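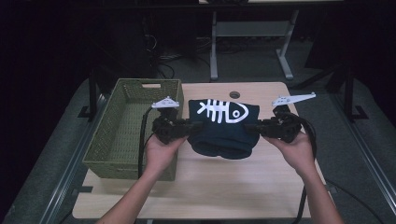

Navy fabric with a white fish-skeleton graphic, held between two black grippers.

## Wrongful death suit over Strand lockup: where the case stands

The family of a man who died in the Strand city jail in May has filed a civil suit against the city and two of its officers. The complaint was entered on 18/12/2021. It alleges failure to provide medical care, negligent supervision and, against the city alone, a failure to train.

Rosângela Miranda, counsel for the family, represents the estate. The city is defended by its own law department. The two officers have retained Apostolos Xenos and are expected to raise immunity as their first defense.

The facts in dispute are narrow. Jail policy calls for a visual check of each occupied cell every 15 minutes. The complaint says the log for the night shift shows six checks entered in the same minute, after the man had already been found. The city has not answered that point. It has said only that the log is a paper record and that entries are sometimes made late.

Video is the second issue. The plaintiffs asked for the hallway recording in a letter sent 12 days after the death. The city replied that the system overwrites itself after 20 days - and later, that no copy had been made. Miranda has asked the court to order that all remaining files be kept, including radio traffic and door records.

No criminal charges have been filed. The county attorney, Randi Hellström, closed her review without presenting the matter to a grand jury. That decision does not bind the civil court, where the standard of proof is lower.

The claim against the city is the harder one to prove. An employer is not liable under the civil rights statute only because its employee did wrong. The plaintiffs must show that a policy or settled practice caused the harm, and the pattern of late log entries will likely be central to that.

The city's answer is due next. A motion to dismiss would put discovery on hold until the judge rules. Filings are open to the public at the clerk's window in Strand, and copies are charged by the page.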